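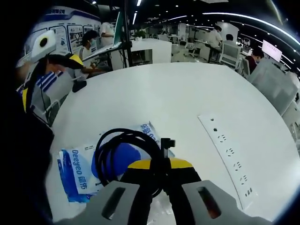 by Sokillow

How to Review a Thriller Without Giving Away the Ending

I've been posting thriller reviews on Tavedia for a while now, and the comment I dread most is "thanks, guess I don't need to read it anymore." I earned that one a few times early on! Spoiling a book is really easy to do by accident, and being so careful that you say nothing at all is almost as bad. So I worked out a way of doing it that I more or less stick to, and a couple of people in the comments asked me to write it down.

You'll need the book (obviously), a pencil, some sticky notes and a free evening after you finish reading. I write mine in a plain text file, but a notebook is fine too.

Step 1: Read with a pencil, but don't stop much

The first time through I want to be fooled like everyone else. If I stop every two pages to write a clever note, I kill the tension and then I complain in the review that the book had no tension (guilty). So all I do is put a little tick in the margin when something gets me – a line, a nasty look between two characters, a door that should have been locked. Library book? Use a sticky note and take it out before you return it, please.

Write down one guess while you're at it. Stop at page 40 and put down who you think did it, or what you think is really going on. You'll want this later, even when it's embarrassing. Mine usually is.

Step 2: Pick your spoiler line

This is the big one. Before you write a word, decide on a chapter and promise yourself you won't describe any event that happens after it. I did this with a paperback called Hawthorne, a creepy country house story with 30 chapters, and I set my line at the end of chapter 11. By then you've met the whole household, the letter has turned up and you know what everybody wants. That was plenty to talk about.

If the blurb on the back goes past your line, I'd still keep to the line. Lots of readers skip the blurb on purpose, me included.

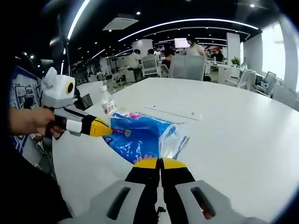
Step 3: Write the setup in four sentences

Who is it about, where are they, what goes wrong, and what happens if they don't fix it. One sentence each. My setup for Hawthorne started like this:

"A retired music teacher takes a job cataloging a dead man's library outside the town of Pundley, and finds a letter that was mailed after he died."

I like that because it gives you the hook and leaves the rest alone. My first draft went on for two long paragraphs and included the names of both cousins, the dog and the lawyer. You can't remember that many people from a review, and you'll only need them if you read the book anyway.

Step 4: Talk about how it feels to read

Now go back to your ticks. Look for what they have in common and that's probably what your review is about. With Hawthorne nearly all of mine were next to bits of dialogue where people were being horribly polite. So I wrote about manners, and how the author gets more menace out of someone offering a second cup of tea than most writers get from a gun. I quoted two short lines from before chapter 11 and didn't touch the plot at all.

Slow patches are fair game too. Say where it drags (the middle, it's always the middle) and whether you'd push on through.
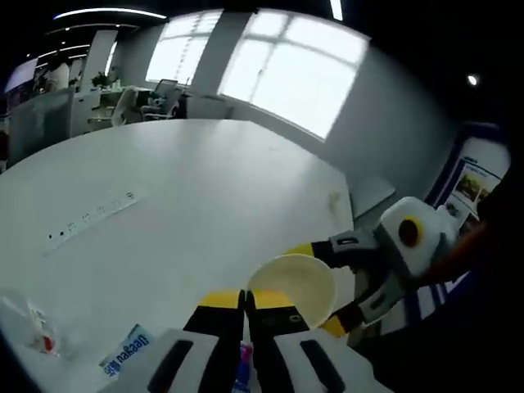

Step 5: Get the ending in there without telling it

Readers do want to know if the ending works, and it's fine to tell them. What you can talk about is whether it was fair. Were the clues there when you flipped back? Did it come too fast? Did you close the book happy or want to throw it across the room? Some endings are like that white paper bowl, tipped over so you can look right inside, and some keep the lid on and leave you arguing with yourself in the shower. Telling people which sort they're getting spoils nothing, and it saves the ones who hate loose ends from a bad weekend. Your page 40 guess can go in here as well, as long as you only say whether it was wrong and don't say what it was. Saying "I was miles off" is safe. Saying "I suspected the lawyer and I was miles off" just cleared the lawyer!

Watch out for the word "twist," by the way. Once I know there's a huge twist coming I spend the whole book poking at the walls looking for it. I try "it kept surprising me" instead, or I leave it out.

Step 6: Leave it overnight, then check it

Read it the next morning pretending you've never opened the book. Every time you hit a name, ask if you've just told people that this person lives, dies or matters more than they seem to. Then cut whatever makes you nervous. I always lose a sentence I was proud of.

After that, post it. If somebody asks about the ending in the comments, put a spoiler warning on your reply and leave a few blank lines under it before you start typing.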